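Pikumitz Coilover Kit for Compact Sedans and Coupes

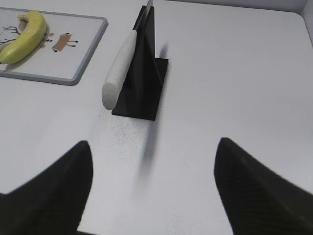 Black stand on a white tabletop.

Height-adjustable front and rear coilovers for street cars that see a few track days a year. Sold as a full set for one car. Spring rates are matched front to rear, and the dampers have 2 adjustment knobs per corner - one for compression, one for rebound.

Part number: PK-397
Front spring rate: 400 lb/in
Ride height: adjustable at the lower mount, preload stays the same
Top mounts: included up front, reuse factory mounts in the rear
Finish: zinc-plated bodies

Two spanner wrenches and a printed torque chart come with the set. Sway bar end links are sold separately. Cars lowered more than an inch will need an alignment before regular driving.

Rebuild service is handled by Zostusetti. Send the damper only, with the spring removed, and put your order number on the tag. Turnaround is longer in September - plan ahead if you have a late-season event.

Fitment questions: ask for Hazem Younis at the parts desk, ext. 136.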